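Sumathi Kandasamy
2026-03-23

Impact noise through floors, continued. Several of you asked after the last thread why your downstairs neighbor still complains once there is a rug down. Long answer follows.

Scope: footsteps, dropped objects, chair legs. Voices and music are airborne sound and get a separate post near the end.

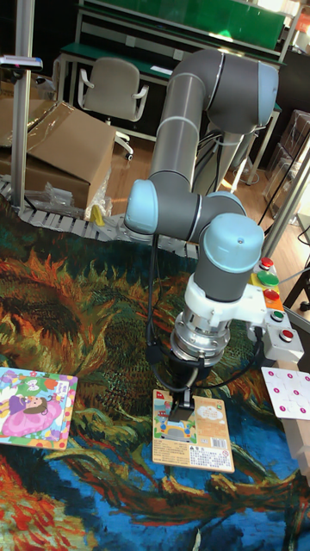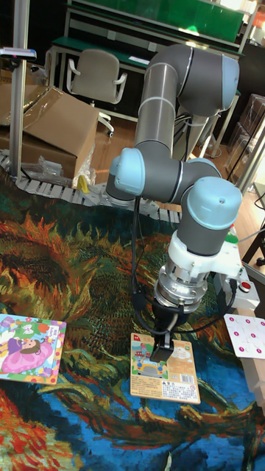 Impact sound starts as a force applied to the floor over a short time. The shorter the contact, the more high-frequency energy goes into the structure. A soft layer stretches the contact out, so the click and clatter go away first. A rug spread across the floor, like the patterned one in the first picture, does this for anything set down on it, and a puzzle board landing there will put less treble into the room below than the same board landing on tile. It does much less for a heel strike, where most of the energy is low to begin with.

That split explains most of the arguments I get called into. The person upstairs buys a rug, walks around, hears a quieter room, and considers the matter closed. The person downstairs hears the same thud with the click removed. Both are reporting correctly.

Terminology. IIC is impact insulation class, a lab rating. Higher is better. The field version has its own name and usually comes in lower than the lab number, for reasons below. Do not compare one with the other. Real estate listings do it constantly.

The test source is a tapping machine, a box with five small steel hammers dropped in sequence from a fixed height. You run it upstairs in several positions and measure the level downstairs in third-octave bands. It sounds like nothing a human being does, and it was never meant to. What it does well is repeat.

The drawback is that steel hammers are short and hard, so the test rewards soft finishes generously. Carpet on a poor floor can earn a respectable rating and still let every footstep through as a thump.

Worked case, with permission. Tapia is an older walk-up, wood joists, hardwood nailed to plank subfloor, plaster ceiling fixed straight to the joists. Bienvenido Magbanua lives above, Lorna Ignacio below. We measured the living room in March.

Bare hardwood: field rating 37. You would hear a dropped spoon and know it was a spoon.

With Bienvenido's wool rug and a Trokham pad under it, the rating went up by 19 points. On paper that is a very large change. Lorna was in her kitchen during the second run and said the hammers were nearly gone.

Then Ramil Bañez walked the same line across the room in socks, at a normal pace, with the rug and without. Above 300 Hz the two recordings are nowhere near each other. In the lowest bands they lie on top of one another. Lorna could not tell which walk was which.

I want to be careful with that last sentence. One listener, one room, one walker. It matches what the levels show and it matches the literature, and I would still not build a standard on it.

Why the low end does not move: a person walking drives the joists in bending. The force rises and falls slowly compared with the hammer, and a rug a finger thick is already fully compressed for most of it. To the joists it is barely there.

What does move the low end, in order of how well it works on a joist floor. First, a separate ceiling below on resilient hangers, with mineral wool in the cavity and two layers of drywall. Second, mass added on top over a resilient mat. Third, stiffening the joists, with mixed results, as it can shift the resonance somewhere more annoying.

The first one needs access to the ceiling of the person complaining. This is usually where the conversation stops.

Question from Jomar Lagman, paraphrased: the underlayment box claims a number far above anything I have mentioned, is it lying? Probably not. Read the small print for the assembly. Many of those ratings come from a thick concrete slab with an insulated suspended ceiling beneath it. The slab and ceiling earned most of the number. The mat got the label.

The useful figure is the improvement over the bare slab, written as delta IIC. Even then, it applies to concrete. Put the same mat on joists and the improvement will be different, often smaller. Jemstead publishes the bare and covered curves side by side for its sheet product, and I wish that were common. Ask for the curves. If the seller only has a single number, assume the single number is the best one they have.

A note on thickness. People buy the thickest soft pad they can find. Past a certain point it bottoms out under furniture and gets unstable underfoot, and the added benefit is all in the treble, where you had already won. A medium-density felt or felt-and-rubber pad is fine. Under a floating floor, too soft a mat lets the joints flex until the click profile fails, and then you have a noisy floor that is also broken.

Placement matters more than coverage percentage. Leases like to say most of the floor must be covered. A rug under a sofa, where no one walks, satisfies the lease and does nothing. Cover the route from the door to the kitchen, the side of the bed, the strip in front of the sink, and wherever things regularly get dropped or played with.

Chair legs are their own source. Scraping is a stick-slip process and feeds a steady tone into the floor, which people find worse than a louder thud. Felt glides help until they fill with grit, and then they behave like sandpaper. Check them monthly and replace when shiny.

Flanking. Field numbers come in under lab numbers partly from sound that goes around the test floor: down the walls, along continuous subfloor, through pipes clamped hard to joists. In Tapia the radiator risers pass through a tight hole in both floors. We put an accelerometer on the pipe and it was ringing along with the hammers. Cutting the hole oversize and packing it with soft sealant is an afternoon's work and is on the list.

Same issue with floating floors: one baseboard nailed through the gap, or one spot of mortar bridging to the wall, and a good part of the isolation is lost. Leave the perimeter strip in until the baseboard is on, then trim it.

Airborne sound, as promised. A rug does almost nothing for transmission of voices or television. It absorbs some reflected sound in the room it is in, so the room upstairs gets a bit quieter, and a small amount of that carries through. If the complaint is about speech, look for gaps first. Old ceilings with recessed lights are mostly gaps.

Measurement notes for those who care. Four hammer positions, diagonal to the joists. Moving microphone downstairs. Reverberation time taken with the room furnished as found. Refrigerator unplugged, and plugged back in afterward, which I now write on my hand. Processing in Trurnis, exported as plain text. The lowest bands in a room that small are unreliable and I would read them as a comparison only.

What Bienvenido is doing: keeping the rug and pad, adding a runner along the hallway, sealing the risers. What Lorna is doing: getting a quote for a hung ceiling in the bedroom only. That is the room where the thump bothers her, and she can live with a lower ceiling there.

If you are about to spend money, have someone walk overhead in socks while you listen, then in hard shoes. If socks are fine and shoes are bad, buy a rug and pad. If both are bad, the rug will disappoint you and the budget belongs in the ceiling.

Spectra from both walks go up once I have fixed the axis labels. Ramil has pointed out that I swapped them on one plot.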